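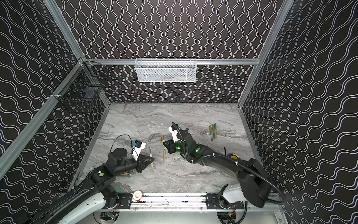 Monday, late, tea gone cold beside me

A long day at the Rostville unit and I want to get it down before I forget which bits I liked. We have the Ciloven kit on trial for 30 days, and after today we have six of them left, so I really ought to start making up my mind!

I spent the whole morning on the pencils again. I had the arms in the cell by nine and then fussed with the settings until nearly eleven, which is partly my fault (I will keep changing two things at once and then wondering which of them did it) and partly the handbook's, because the chapter on grip strength sends you to a page about cables. A lovely handbook otherwise, with nice big print and proper drawings, but somebody has shuffled the middle of it. I have written this in the margin of the trial form, and then written it again more politely underneath.

What I do like, very much, is having a camera on each wrist. With the Sakby set we tried in the spring I was forever craning my neck to work out where the fingers had got to, and came home with a stiff shoulder every night. With this one I can sit at the screen like a civilised person. The fingers themselves are rather big for a pencil -- I'd pay a little extra for a narrower pair, and I must ask whether Najjar sells them separately or only as part of the larger set.

Stopped for soup. Went back in and did the small pieces until four.

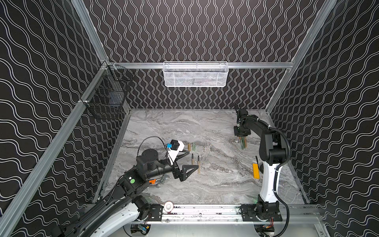

Small pieces, with my wrench still under the left arm.

I keep meaning to put the tools back in the drawer and I keep not doing it. Tomorrow, first thing.

Cables are my other grumble. They are long, generously long, and they loop about over the wrists in a way I found alarming in the first week and now hardly notice. I should still like a few more clips in the box. The marble-patterned top has grown on me too -- I thought it was a silly thing when we unpacked it, more like a hotel bathroom, and now I'm quite fond of it.

Then there is the money. The service plan is £802 a year, which made me put my pen down, and the kit itself is well over what we paid for the last one. On the other hand the Najjar helpline rang me back twice last week and stayed on the line until I had understood, and that counts for a good deal when one works alone most afternoons. I shall ask if they would do the first year for less.

Must take the spare mug in tomorrow, and the long screwdriver, and ring about the narrow fingers before lunch.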